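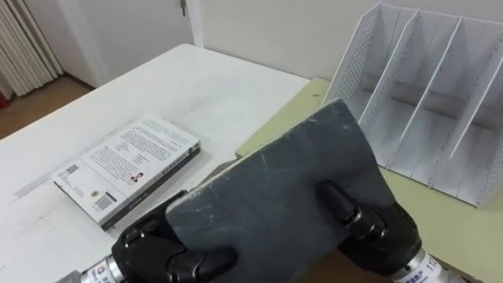 Book swap corner gets its shelf space at last

The reading room at Natinholm has a fresh little corner for swapped books and papers, and we could not be happier with how it is coming along! A white file organizer with four open slots has gone on the green table, up against the wall, and the white table next to it is the spot for whatever you bring in.
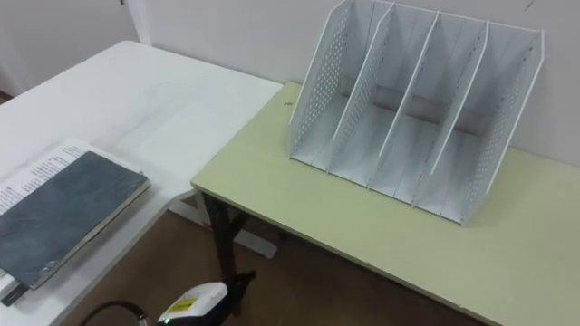 Page last changed: 9 August 2019

Paperbacks, notebooks and old magazines are all welcome (the Requena branch has kindly promised us 70 books to start off with, bless them). Please leave yours on the white table and we will find a slot for them. The corner is open to everybody until 19:00, and tea is on as always.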